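Storkside Play Center — Room Safety Checklist, Toy Kitchen Area
Checked by Shona Cosgrove, 11/01/2020. Comments are mine.

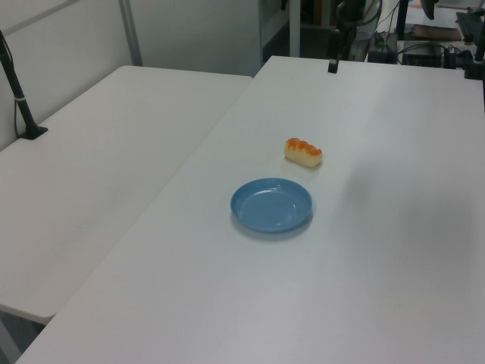
1. Tables
Surfaces clean: Yes, on the day. The sheet says they get wiped every 60 minutes. I saw no log, so I'm marking that part "not shown."
Edges rounded: The left table passes at the front. Run a hand under the others before you tick this.
Gap between tables: Narrow, but there. Small fingers find gaps. Push the tables together or pull them well apart — one or the other.

2. Poles, clamps and cables
Clamps tight: Test by hand. "It was fine in April" is not a test.
Cable secured: The loop by the base of the black pole needs a tie. Fail until I see one.

3. Play food and dishes
Bread roll, cream with the orange-brown top: No cracks felt along the bumps. The catalog calls it chew-proof. I have heard that before, so recheck in 20 days.
Blue plate: Rim smooth to the touch. Pass.
Age label: Box is marked Vatis, item 1179. The label gives no age at all. Ruby-Lee Ashby says the supplier told her it was suitable for toddlers. I'd like that in writing.

4. Floor and storage
Floor clear under tables: Pass.
Cabinet fixed to wall: Form says yes. I couldn't find who checked it or how. Left open.

5. Sign-off
Two items open, one fail. Last time this form came back with every box ticked in the same pen, and I doubt anyone bent down to look. Please initial each line separately and return it to Ruby-Lee, Room 230.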